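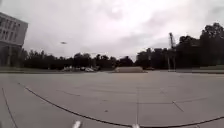

What Is a Folktale?

A folktale is a story that has been passed from person to person for a very long time. Most folktales were spoken aloud long before they were written down. Parents told them to children, and those children told them again when they grew up. For this reason, we usually do not know who made up a folktale first.

Why do the stories change?

When you retell a story, you may forget a part or add something new. Storytellers in the past did the same. A tale about a fox in one village might become a tale about a wolf in the next. Each telling is called a version. The Jorari Story Library keeps 26 versions of one tale about a clever miller's daughter. In 2 of them, she is a miller's son.

What is the difference between a folktale and a myth?

Myths often explain how the world began or why there is thunder. They may include gods and were often important to a people's religion. Folktales are more often about ordinary people, talking animals, or magic objects. Some stories are hard to sort, and experts do not always agree.

Who collects folktales?

People who study these stories are called folklorists. They visit storytellers, listen carefully, and record the words. Regula Ruchti, a folklorist at the library, has recorded 113 tales. She writes down the name of the storyteller and where each one learned the tale.

Try it yourself

Ask an older relative or neighbor to tell you a story they heard as a child. Write it down in their own words. Then ask another person whether they know the same story, and compare the endings.

Words to know

Version: one way of telling a story.
Folklorist: a person who studies traditional stories and customs.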